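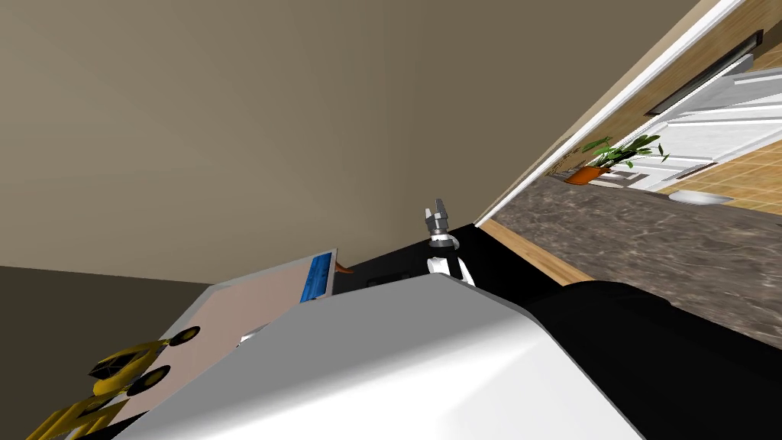
Figure 1. The gripper in the simulated kitchen, fingers up, with the marbled counter and the doorway to the next room on the right.

Teaching a Simulated Robot to Help in the Kitchen
Final report, Romico project group
Written up by Yoga Rahman with the rest of the group
2022-11-21

How we got started

When our robotics class was asked to pick a project at the beginning of the term, most groups went for something with wheels, and we very nearly did too. I had a whole page of notes on a line follower that was going to deliver pencils. Then our instructor showed us the Kosora kitchen, which is a set of simulated rooms that the older students had put together and left on the lab computers in the Bachmann building, and all three of us leaned in at the same moment. Here was a place full of ordinary stuff to bump into, and a robot arm to bump into it with, and nothing would get broken except our confidence. We signed up that same afternoon and named ourselves Romico, for reasons that made sense at the time.

The question we wrote on our proposal was a simple one: can a person with a game controller teach a robot arm to do a few household jobs well enough that the arm can then do them alone? We picked 3 jobs. The first was to reach out and touch a chosen object lightly with the tips of the fingers. The second was to pick a small object up and hold it still for a slow count of five. The last was to pick an object up in one spot on the counter and set it down in another. These sound very small next to cooking a meal (my grandmother was polite about it when I explained it to her over the phone), but we were glad later on that we had kept them small.

The robot and the room

Our robot has a pale body, a jointed arm and a two-finger gripper at the end of it. The gripper is the part you spend all your time staring at. You very quickly stop thinking of it as a machine and start thinking of it as your own hand, only with most of the useful parts missing. It can open, it can close, and it can be turned at the wrist, and everything you want to do has to be made out of those plus the movement of the arm itself.

The kitchen has a good deal of variety in it, which we came to appreciate. There is a dark countertop and also a gray marbled one with a wooden trim, and we found that we were all better at judging distance over the marbled one. We think the streaks in it give your eyes something to hold on to. Over the plain black surface it was much harder to tell whether the fingers were just above it or well above it, and many of our worst early crashes were straight down into that counter. There is a toy vehicle in yellow that we got very fond of, and through the door you can see a plant in an orange pot, which we never had any business with at all but which all of us drove toward at least once when we were supposed to be working.

Learning to drive

Our first week of driving was humbling. The left stick moved the gripper forward, back and sideways, the right stick turned the wrist, and the triggers moved everything up and down. On paper that is easy to remember. In practice you push the stick away from yourself expecting the hand to go away from you, but if the view has been turned then it goes off to the left, and you correct, and it goes further left, and then somebody behind you says "other way" without telling you which way they mean.

We fixed a good part of this by agreeing on some house rules. Before every attempt the driver put the view back to the starting angle. The person sitting on the right called out the height, and the person sitting on the left kept the log and was not allowed to give any advice whatsoever. We also slowed the arm down by a lot. Our instructor had suggested this on the first day and we had all nodded and left it at full speed, so I would like to apologize for that in writing.

Another thing that helped was practicing the approach by itself. We would bring the open fingers in over an object, stop, back away, and do it again with no intention of closing them. It felt like a waste of an afternoon, and then the next session our pick-ups were suddenly so much smoother that we kept it as a warm-up for the rest of the project.

Collecting the attempts

All through October we met after classes and took turns driving. Every attempt was saved with the position of each joint and the camera view, along with the driver's initials and a word or two about how it went. By the time we stopped we had 957 attempts in the log. We then sat down together and went through all of them, which took far longer than we had planned for and called for a great deal of popcorn. We threw out the ones where the driver had sneezed, restarted, wandered off toward the plant, or otherwise done something that we would not want a robot to copy. That left us with 900, and those are the ones we trained on.

I should say a little about how we decided what to throw out, as it was the closest we came to an argument. One side felt that a clumsy attempt that ended well ought to stay in, so the robot would see how to get out of trouble. The other side (mostly me) wanted only the tidy ones. We ended up keeping the clumsy ones as long as the driver had clearly noticed the mistake and fixed it, and dropping those where the good ending was pure luck. I have come around to thinking this was the right choice, although we did not have the time to train both ways and compare them properly.

Training

For the learning part we used Nivska, the training program that our class has used since the beginning of the year. It takes the saved attempts and tries to predict, from what the camera sees and where the arm is, what the driver would have done next. We did not write this program and we don't want to take credit for it. Our own work was in getting our logs into the shape it wanted, and that was a real piece of work, as we had been cheerfully saving the wrist angle in degrees while the program expected radians. Our first trained robot spun its hand around like a salad spinner. We laughed so hard that the group at the next table came over to watch, and then we spent two evenings finding out why.

Once the angles were right, the difference was wonderful to see. The arm came out slowly, hesitated in just the place where we all used to hesitate, and lowered itself toward the object with the fingers open. It even had a tiny wobble on the way down that we recognized as belonging to one of our drivers in particular.

What worked and what didn't

Touching an object was the strongest job by far, and the robot could do it from starting positions that we had not practiced ourselves. Picking up and holding was good when the object stood clear of everything else and rather poor when it was close to a larger thing, such as the boxy appliance on the counter. In those cases the arm would often swing wide to avoid it and then come down in the wrong place. We believe this is because we had been so nervous about hitting it that our own driving was full of wide swings.

Moving an object from one spot to another was the weakest. The robot would pick up nicely, travel nicely, and then hang there over the second spot without letting go. When we went back to the log we saw that as drivers we had nearly always paused for a long time before opening the fingers, to check that we were low enough. The robot had learned the pause very faithfully. We trimmed those pauses out of the attempts and trained again, and it did begin to let go, though sometimes a little too high up for comfort.

What we would do next time

We would put the slower arm speed in on the first day. We would write down the units for everything, at the top of the log, in large letters. We would also share the driving more evenly, as one of us did a lot more than the others over the last stretch and you can see that person's habits all over the results. And we would love to try more than one arrangement of the room, because we still can't say how much our robot learned about picking things up and how much it simply learned about our own favorite corner of the kitchen.

Thank you

We would like to thank our instructor for her patience and for unlocking the lab so many evenings in a row, and the students who built the kitchen before us and left such clear notes behind. Our logs and the trained files are in the Romico folder on the class drive, together with a short read-me, and any group that wants to carry on from where we stopped is very welcome to them – please just keep the original log as it is and work from a copy.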